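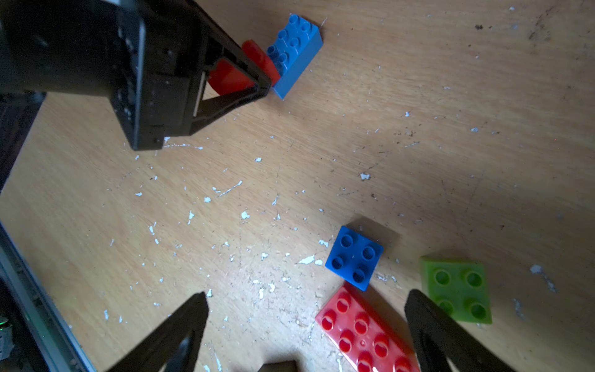

Tendetti Automation Lab
Working Group on Cell Practice — Minutes
February meeting, Room 4, start 19:10

Present: cell operations, safety, data review, maintenance. Apologies from purchasing. Quorum met.

1. Minutes of the previous meeting
Accepted with one correction. Under item 3, "gripper speed" should read "wrist speed."

2. Matters arising
2.1 The revised lockout sheet is posted at both entrances to the lab. Closed.
2.2 The Runex controller manual has not been replaced. The copy on the shelf is one firmware version behind. Purchasing to chase. Carried over.

3. Draft rule on work surface condition
3.1 Data review reported that paint or plaster chips and dirt specks on wooden tabletops show up clearly in wrist camera recordings. A smudged patch toward one corner of a table can be as easy to see as the bricks.
3.2 Safety asked whether debris is a safety matter or a quality matter. Agreed that it is a quality matter unless particles reach the finger joints, in which case the maintenance procedure applies.
3.3 Draft text agreed: "The operator wipes the surface before the first episode of each session and again after any change of parts. Existing stains are recorded in the session log and left alone."
3.4 Cell operations objected to wiping between single episodes. Time cost judged too high. Not included.

4. Two arms sharing one surface
4.1 The present rule gives each arm a half of the table. Operators reported that it does not work for brick tasks, where one arm may hold a brick while the other comes in over the same parts.
4.2 Proposal: replace the fixed halves with a single shared zone. Only one arm may close its fingers in the zone at a time. The other holds position or withdraws.
4.3 Maximum wrist speed inside the shared zone to be 70 mm/s. Outside the zone the existing limit stands.
4.4 Maintenance noted that the Fang fingers bend before the wrist force limit trips — contact between grippers should be logged even when no stop occurs. Agreed and added to the draft.
4.5 Adopted on trial until the next meeting.

5. Brick sets and placement
5.1 The standard set for the Ikano cells is fixed at 32 pieces, bricks and flat plates together. Substitutions need an entry in the log.
5.2 Parts may touch or lie at any angle at the start of an episode. Operators are not to straighten them. Parts may not overhang the table edge.
5.3 Data review asked that hairs and fibers be removed from bricks during the surface wipe. Added to 3.3 as a second sentence.
5.4 Glossy plates produce highlights under the present lamps. Dimming was discussed, without agreement. Cell operations to record a short comparison at two lamp settings.

6. Status lights
Safety restated that a green light does not mean that an arm may be approached. The lockout sheet governs entry. Wording on the sheet to be put in bold.

7. Any other business
Request for a second set of spare fingers. Referred to purchasing.

Actions
Purchasing: controller manual; quote for spare fingers.
Cell operations: lamp comparison; log template with fields for stains and gripper contact.
Safety: lockout sheet wording; shared zone text for posting.
Data review: circulate 3.3 as amended.

Next meeting in March, same room.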